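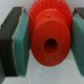
Red toothed part held between two gripper fingers.

Grenamico Apology Scenes, version 2

Grenamico is a set of short written responses to apology scenes in feature films. Each response was written by a viewer who had just watched one scene and was asked whether the apology in it seemed real. The set was put together for people who study how audiences judge remorse, blame and manipulation in fictional relationships. It may also be useful to writing teachers and to anyone building a classifier for moral judgment in everyday language.

What is in the set

There are 3,856 responses to scenes from 130 films. All responses are in English. Most run to a paragraph, and a few are a single word. We kept the single words.

Files

responses.csv holds one row per response.
scenes.csv holds one row per scene, with the film title, the release year and a plain summary of who apologizes to whom.
codebook.txt explains the labels.
changes.txt lists what differs from the first release.

No video, audio, subtitles or script text is included. To see a scene you will need your own copy of the film. Start and end times are given for each scene, but they were taken from one edition and can be off by several seconds in another.

Fields in responses.csv

response_id: a number with no meaning outside this file.
scene_id: matches scenes.csv.
text: the response as typed, with names and places removed.
accepts: yes, no or unsure. The viewer picked this before writing.
seen_before: whether the viewer already knew the film.
label_a and label_b: the labels given by the two readers, working separately.
label_final: the label after the readers compared notes. Blank if they still disagreed.

Labels

The main labels are sincere, partial, shifting blame, and for show. "Partial" means the character admits to something but leaves out the worst of it. "Shifting blame" covers lines such as "I'm sorry you feel that way," along with any apology that turns into a list of what the other person did wrong. "For show" is used when the viewer thinks the apology is aimed at someone else in the room.

The labels describe what the viewer said about the apology. They do not describe the scene itself. A response can be labeled "sincere" even when the readers thought the character was lying.

How it was collected

Viewers signed up through the Fleler film club page and watched scenes at home. Each person was shown a scene with a short note on the story so far. They could skip any scene, stop at any point and ask for their responses to be deleted later. Responses in which a viewer told us about abuse in their own life were set aside and are not part of the release, even where the writer had agreed to share them.

Scene selection started from a list kept by the Pornitz reading room, which leans toward family dramas and marriage stories. Comedies were added in version 2. Apologies between strangers are rare in the set, and apologies from children are rarer.

Changes from the first release

Comedies added. The old label "manipulative" was dropped. Readers used it for nearly everything they disliked, and it overlapped with two other labels. Rows that carried it were read again from scratch. Duplicates caused by the sign-up form submitting twice were removed. The seen_before field is new and is blank for older rows.

Known problems

Summaries in scenes.csv were written by people with opinions about the characters, and it shows in places. We have fixed the ones that were reported.

Long responses are cut at 175 words. A response that was cut ends with the marker [cut].

Viewers who already knew a film often judged the apology by what the character does later in the story. If that matters for your work, filter on seen_before.

Please do not use this set

to diagnose anyone, to score real messages between partners or relatives, or to decide whether a person is telling the truth. Viewers were judging actors reading lines, with music under them. Nothing here has been tested on real apologies.

Terms

Free for research and teaching. Do not try to identify the viewers. If you publish, cite the set as "Nedeljković, Grenamico Apology Scenes, version 2" and say which label field you used.

Corrections

Send the scene_id or response_id and a line on what is wrong. Timing errors are welcome too, if you name the edition you watched. Fixes are collected and go out each May.

Contact | © Grenamico | Back to top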